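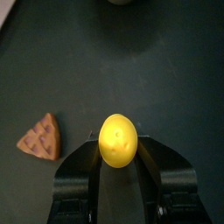

Wrist cam view, yellow thing in the fingers, pie slice waiting its turn

Filed under: Home Builds > Arms & Grippers
Print this thread | E-mail to a friend

corkow_bench
OK so the arm finally has a grip I'm happy with! I've been at this since June and I swear the fingers ate most of it. Servo limit is set to 500 now (it was 803, way too much, it just sat there buzzing). Next up is the pie slice and I'm kind of dreading it.

Stillby
Nice!! I'd still go lower, try 120 and creep up. Smooth plastic doesn't need much squeeze.

corkow_bench
Tried 120 on Thursday and it dropped everything I gave it.

gomham_garage
Then it's your pads, not the number. Glue some thin rubber on the inside faces.

Stillby
Disagree, rubber peels off in a week. Ask me how I know.

Ruoxi Deng
For the pie I'd come in across the sides near the crust. Grab a wedge by the skinny end and it squirts right out. Also your camera sees a lot of finger, can you tilt it up a little?

corkow_bench
I could, but then I lose the fingertips, and I kinda need those. Will try the crust end tonight and report back.

Contact us | Copyright Fan Workshop Forums | Back to top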